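Keeping a Pair of Hand-Held Grippers Usable: Setup and Maintenance of the Table Cell

Project report, Kernuton Engineering Lab
Kirsty Drummond and Evander Shearer
Supervisor: Ayanda Lekota
2021-11-27

1. What we were asked to do

The handover notes we were given in September said the cell "needs no routine attention." We doubted that from the first week. Two grippers held by hand, both on cables, opened and closed all day by different people, will drift. The only question was how fast, and whether anyone would notice before the recordings were spoiled.

Our job was to write a setup procedure, run it for a term and report which parts of it were worth the time. Some were not.

2. Setup

The old procedure had 23 steps. Euan Kinnear, who wrote most of it, agreed that several were left over from an earlier table. We cut it to 14. The ones that survived deal with the position of the table between the floor rails, the cable runs, the finger travel on each gripper and a short trial with objects on the table.

We kept the trial simple: a soap dish and a clear plastic container, moved a short distance and put back. The clear container is a nuisance because its outline is hard to pick out against the wood, and that is why we wanted it in. A check that only uses easy objects tells you very little.

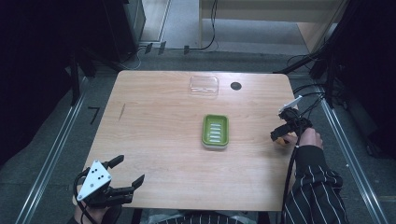 Finger travel is tested before the trial and again after it. The operator opens each gripper fully, closes it fully, and compares the logged values with the ones on the sheet. If the two readings disagree, the session doesn't start. We had arguments about this rule. Struan Crichton thought it would cost us half the mornings. It didn't, but we can't prove the sessions it stopped would have gone badly either.

3. Cables

Most of our trouble came from cables. A heavy cable pulls on the hand, and people correct for it without noticing, usually by turning the wrist. The handover notes blamed operator fatigue for this. We think that was a guess. When we gave the cable more slack, the complaints dropped, though we changed the session length in the same week, so the comparison is weak.

The connectors were reseated 3 times during the term. Twice it fixed a dropout. The other time the dropout came back the next day and went away again on its own, and we still don't know the cause.

4. Wear

The logs show 3,669 open-and-close cycles across both grippers. The Zotport data sheet claims the finger guides should be fine well past that figure. Ours were stiff on one side by the end, and cleaning them helped for a few days at a time. We would not trust the data sheet on this point — its test was done with the gripper clamped to a bench, and ours are waved around by students.

We did not replace the guides. The Paterson spares arrived too late to fit and test properly, and putting in new parts in the last week would have left us with numbers we couldn't compare to anything.

5. What we would change

Log the cable slack every session. Change one thing at a time (we knew this and still failed to do it). Fit the new guides to one gripper only, so that the other can serve as a reference. Drop the weekly full calibration unless the daily check fails, as it never once found a fault that the daily check had missed.

The group at Prellonham has asked for our procedure. We have sent it with a note saying it was tested on one cell, for one term, by the people who wrote it.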